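Friday

The office opened at seven. Ms. Katayama had unlocked the side entrance before I arrived and had already moved the sign-in binder to the front counter, where it will remain until the new shelving is delivered. The heating was satisfactory on the ground floor and poor upstairs. I have entered this in the building log for the second time in March.

The first hour was given to correspondence. Barrera wrote to confirm that the replacement drawer runners will ship next week and that the charge will be $385, including freight. I approved the amount and filed the letter. A second message, from the Flitadville office, asked whether our annual inventory could be moved forward. I replied that it could not. The inventory now stands at 1,664 entries, of which 70 still lack a location code, and I do not wish to send a list that would have to be corrected a week later.

At nine Ms. Katayama and I began the walk-through of the ground floor rooms. The purpose, as set down in the plan for the quarter, is to see that every item in regular use has a fixed place, that the place is labeled, and that the label agrees with the inventory. We started with the supply closet, which was in better order than in February. The tape, the spare bulbs and the cleaning cloths were on their assigned shelves. Two boxes of envelopes had been placed in front of the first aid cabinet. We moved them and I spoke briefly with the front desk about it.

The long table in the east room took more time. The paper trays had been stacked with the oldest forms on top, and several were of a version we withdrew last fall. Ms. Katayama sorted them while I checked the numbers on the chairs. We discarded one full bag of paper and kept a single copy of each withdrawn form for the archive.

We reached the bench room shortly after eleven. The matter to be settled there was the gray board on the metal wall, with its raised holders and slots, and whether it should be carried in the inventory as one item or as several. Ms. Katayama favored several, on the ground that each holder may be assigned separately. I favored one, as the board is a single plate and would be moved as such. We agreed on one entry with a note attached, and she will draft the wording.
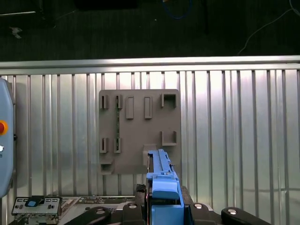

Bench room, gray board with holders, to be carried as one entry.

There was also the question of the loose cables on the floor beyond the wall. I have asked that they be gathered and tied, and that each be tagged at both ends before the next walk-through. Ms. Katayama proposed cloth tags in place of the paper ones, which tear. A packet of 40 is on order from Metov, and I have asked for a second. The label for the emergency stop is to be added to the safety sheet by the door, in the same type size as the other lines.

Lunch was taken late, at half past one. I used the time to read the draft of the storage guidelines prepared by Ms. Katayama. It is a sound document. I marked three passages for revision, chiefly where the text says "should" and the rule requires "must." The section on borrowed tools is too long and repeats the notice already posted in the hall. I would prefer that it refer to the notice and stop there.

In the afternoon I returned to the 70 entries without codes. Roughly half were resolved by comparing them with the old card file – a slow method, but the cards are reliable for anything acquired before the move. The remainder are mostly small fittings recorded only as "Flarketti, assorted," which is of no use to anyone looking for them. I have written to the storeroom to request the original packing slips.

The delivery expected at three did not come. The carrier telephoned at four to say that the shelving would be brought on the next run and gave no date. I have asked for the change in writing. The binder therefore stays on the counter, and the east room will keep its temporary arrangement over the weekend.

Before closing, Ms. Katayama and I went over the list of open items: the upstairs heating, the cable tags, the note for the board entry, the packing slips, and the key to the lower cabinet, which was signed out in January and has not been returned. I will write to the holder myself.

Doors locked at ten past five. Lights checked on both floors.

E. Corrigan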